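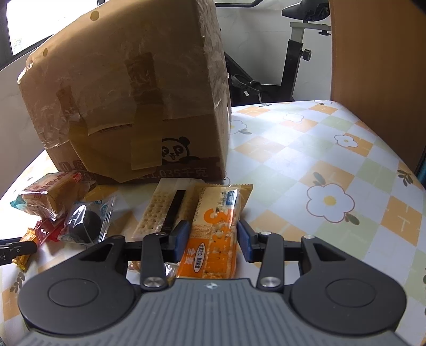 Chapter 7
Snacks, Packets and the Bit in Between

I once shared a kitchen cupboard in Brotton with Soo-ah Yeon, and most of what I know about storing snacks comes from the rows we had over it. She bought crackers the way other people buy loo roll. I bought crisps. Every evening one of us would open the door and something would slide out onto the floor (usually mine, I'm sorry to say).

So this chapter is all about dry snacks: how they're wrapped, how to sort them and how to pack a box of them so they get to the other end in one piece. You'll want a table you can spread things out on, and a cloth over it if you mind crumbs.

We'll start with wrappers. A clear window in a packet is a lovely thing for a sorter! You can look at crackers through the film and spot broken ones before you've opened anything, and you can tell a triangular chip from a round one without reading a word of the label. That helps no end if you've been sent snacks from abroad and can't read the writing on the front.

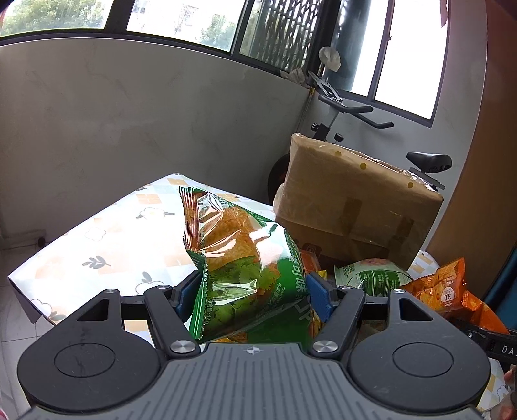 Should crisps and crackers go in the same box?
They can, as long as the crackers lie flat at the bottom and the puffy bags go on top, where nothing will press on them.

Elínborg Overgaard, who taught me to pack, filled 43 boxes one April and wouldn't let me tape a single one until she'd given it a gentle shake. If it rattled, I started again. I still do the shake, and I still hear her sighing at me.

Before you read on, turn out your own snack shelf and make two heaps, one for things that crush and one for things that snap. Keep them to hand for section 7.1, where we weigh them.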